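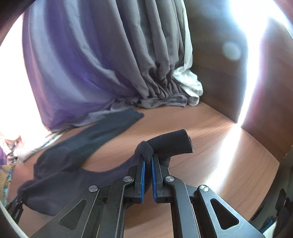

Sock day, and a squeaky link

April, kettle on, quarter past eight in the evening

Well, the hand gripper got its proper going-over at last. I'd been putting it off all week, but the log said 2,257 closes since the last service and I do try to stick to every 200 for a wipe and every couple of thousand for the full works, so I was already overdue and feeling guilty about it.

It's been squeaking, you see. Only a little, and only when the jaws are nearly shut, but once you've heard it you can't stop hearing it. I went round the four silver pivot screws with the little driver and the outer left one was looser than I liked. Nipped it up, worked the trigger, squeak still there (of course). Backed it off an eighth of a turn, put one drop of the Iveo oil on it, wiped off the extra, and it went quiet. Lovely! I did the other three the same way so they'd all match, and then had to clean oil off my sleeve.

The blue pads were next. They pick up fluff like nobody's business, and you wouldn't believe the grey felt that came off them on a damp cloth. I had a new pair from Mertens in the drawer but the old ones still have a bit of grab in them, so I've left them on for now. Must write the date on the packet before I forget when I bought it.

Then the bit I enjoy, trying it out. I do it on clothes at the bottom of the wardrobe, with the long things hanging down behind, and it's a much better test than the foam blocks that come in the Jetov kit. A navy sock is my favourite. Knit is awkward stuff, it squashes down to nothing and you find out very quickly if the jaws aren't meeting square. I go for it near the toe, pinch, lift it just clear of the wood and hold for a count of 5. If the pads are even the fabric bunches up in a neat little knot at the tips. If one's sitting proud it creeps out sideways and you're back to the screwdriver.

I did 8 lifts and wrote them all in the book. Two slips, both early on, and both my own fault for grabbing too shallow I think. I'd like to try it on something heavier tomorrow, maybe the big dark thing that was lying next to the sock, if my wrist is up to it.

Still to do: order more of the small washers from Gudireck, find the cap for the oil, and put the wardrobe back how it was before I need anything out of it.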